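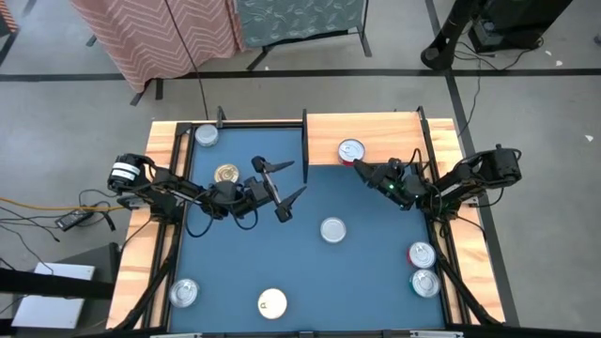
Dois cães, uma só ficha de adoção

No abrigo da Associação Benkirane, os animais que chegam juntos passaram a sair juntos. A regra entrou em vigor em dezembro e aplica-se a cães e gatos que, após avaliação comportamental, revelem uma ligação estável entre si. A instituição acolhe 562 animais e tem capacidade para 600.

Segundo Solomiia Lytvynenko, médica veterinária responsável, a separação manifesta-se cedo: recusa de alimento, vocalização noturna, apatia. O período de observação dura seis dias e inclui refeições em recintos contíguos.
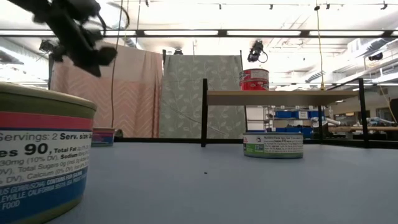 Conservas sobre a mesa.

O caso que motivou a mudança foi o de Caltano e Nadness, um rafeiro idoso e uma cadela quase cega que o seguia pelo som dos passos. Caltano foi adotado primeiro. A família devolveu-o na mesma semana - não saía de junto da porta - e acabou por levar os dois.

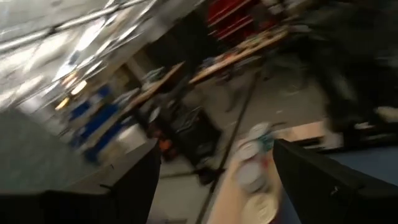
O que se pede às famílias

Os candidatos assinam um único termo de responsabilidade e pagam uma só taxa. As consultas do primeiro ano ficam a cargo da associação. Mostafa Benjelloun, coordenador de adoções, reconhece que os pares esperam mais tempo por uma casa, sobretudo quando um dos animais necessita de medicação diária. 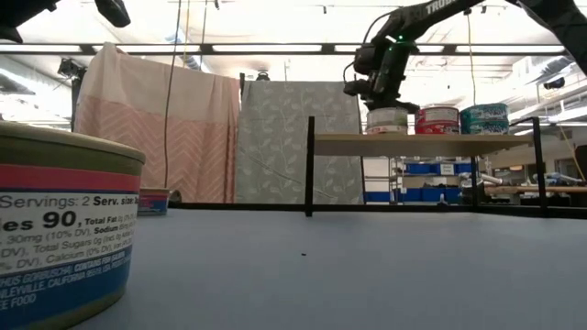 Texto de Younes Zerouali
11 de outubro de 2018

A associação mantém ainda uma rede de acolhimento temporário, destinada aos pares de idade avançada. As visitas ao abrigo realizam-se mediante marcação e os dois animais são sempre apresentados em conjunto.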